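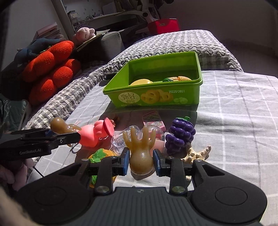

4.2 Changes in the work of sorting staff

The Stokport site of Jarkum handles returned toys and small household goods. Before January, all items were sorted by hand at fixed benches. Under the present arrangement, staff record sorting tasks with hand-held grippers, and the recordings are used to prepare the automated line at Flanness. Figure 3 shows two such grippers in use, each closed on a soft octopus toy, with other small toys on the cloth.

Interviews were held with 8 employees. Most described the new task as slower than hand sorting and more tiring for the wrist, but less repetitive over a full shift. Ackroyd and Macaraeg reported a similar pattern among packing staff - in that case, complaints about the wrist fell once rest periods were fixed in the schedule.

Pay grades were a greater concern. Of the 139 positions at the site, 77 were regraded, and several employees stated that they had not been told how recording work would be assessed. Management has since issued written guidance, which this study did not review.

Figure 3. Hand-held grippers with soft toys during a handling task.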